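進捗報告書(第2期)
件名:Clulludus 丸型の品物の取り扱い手順の整備
提出先:Flendora 助成担当 御中
提出日:2022年10月19日

いつもご支援をいただき、ありがとうございます。Tretcombe 作業室の第2期の進捗を、次のとおり報告いたします。日本語で書く報告書はまだ慣れておりませんので、わかりにくいところがありましたら、どうぞご指摘ください。

1.今期に行ったこと

今期の中心は、灰色の丸い品物を机の上で扱うときの手順を決めることでした。3月の計画書では、先に棚のラベルを全部直す予定でしたが、品物の持ち方が人によって違うことがわかりましたので、順番を変えました。変更については、前回の面談で口頭でお伝えしたとおりです。

作業机は白い天板のものに統一しました。前の机は色が濃く、灰色の品物を置くと縁の部分が見にくいという意見がありました。白い机に変えてからは、縁の確認にかかる時間が短くなったと、作業する人から聞いています。時間の測定はまだしておりません。次の期に行いたいと思います。

手袋は、滑り止めの粒がついた黒い編み手袋を使うことに決めました。薄いゴムの手袋も試しましたが、長い時間使うと手が疲れるという声が多かったです。編み手袋は洗って使えますので、費用の面でもよいと考えております。
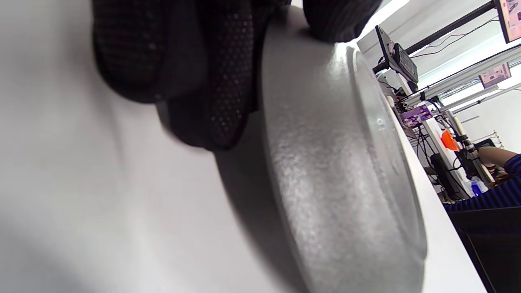 持ち方の手順は、品物の上の縁に指をかけて、机の上で支えることを基本にしました。片手で急いで持ち上げることは禁止としました。縁の小さな刻印は、置く前に一度見て、記録用紙に丸をつけます。この用紙は字が小さすぎるという意見がありましたので、今月中に作り直します。

2.数量

今期に受け入れた品物は1342点です。そのうち600点は新しい手順で確認を終えました。再確認が必要なものは128点あり、多くは記録用紙の記入もれです。品物そのものの傷が理由になったものは少ないですが、内訳はまだ整理の途中です。

3.遅れていること

棚のラベルの張り替えが遅れております。Bratu に注文した用紙の寸法が棚の枠と合わず、交換をお願いしました。交換品が届きましたら、入口に近い棚から始めます。追加の費用は発生しません。

4.次の期の予定

残りの品物の確認を続けます。同時に、手順書を二枚にまとめ、机のそばに貼る予定です。また、手袋の予備を買うために、消耗品費の一部を備品費から移すことをお願いしたいと思っております。金額の表は別紙1に入れましたので、ご確認のうえ、来月の面談までにお返事をいただけますと大変助かります。

以上、よろしくお願い申し上げます。

Tretcombe 作業室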